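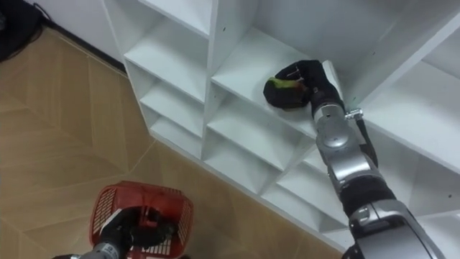 ## About us (and about the cable)

Hi! I run Bivetti, a small shop that teaches two-armed robots to pick things off shelves and put them in baskets. We've been at it since 2000, back when "we" was me and a bench in Ventura, and these days there are 18 of us. Our main robot is called Zondero. It has silver arms and black hands, and it spends most of its working life between a white cubby shelf and a red plastic basket.

Most pages like this one list the wins. I'd rather tell you about August, as customers ask about it anyway.

## What went wrong

We were deep into a long run of shelf picks for Govaveck, a grocery outfit - small round stuff, one piece per cubby, right hand picks, left hand minds the basket. Pick number 3648 went bad. The right hand closed fine, then the wrist dropped out and the arm sagged onto the shelf board with the fingers still shut. The left hand didn't know anything was wrong and kept pulling the basket toward the shelf (so now we had two arms and one basket all trying to be in the same spot). I hit the stop button. One cracked basket, one scuffed cubby, no hurt people, and a very quiet room.

It took us nearly 103 hours to find it. The cable at the wrist connector had been flexing every time the arm reached up and in, and one conductor had broken inside the jacket where you couldn't see it. It only opened up at a certain wrist angle, so every bench test passed!

## What we do now

- If either arm faults, both arms stop. They used to be handled separately, and that was my call and a bad one.
- Wrist cables get wiggled by hand, with the meter on, before the first run of the day.
- Cables get swapped on a schedule, even the ones that look brand new.
- Anyone in the room can hit stop, and they don't owe me a reason.

If you're shopping for a picking setup, come by and watch a run. Mornings are best, and I'm happy to show you the old cable - it lives in my desk drawer.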